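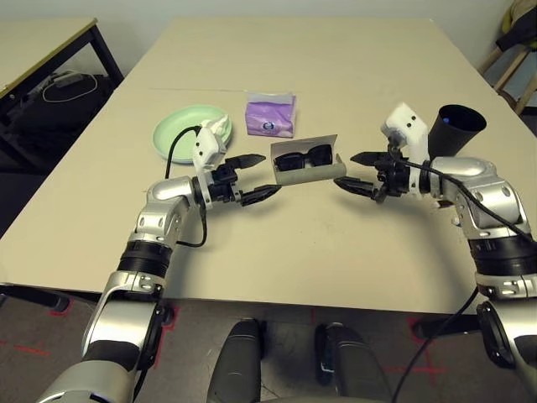
Zulmira Vieira's planner at Jarnent has strong opinions about sunglasses. It believes dark lenses are a hole in the world, and it would like both arms to go politely around them. She has spent most of September talking it out of this.

The fix was 56 lines long and took 372 runs to trust. Depth readings that vanish inside a known outline now count as solid – a guess, but a useful one. Replanning takes up to 3 seconds, during which the arms appear to be thinking about lunch.

Rutilio Manríquez, who wrote the old version, wants to try a wine glass on Friday.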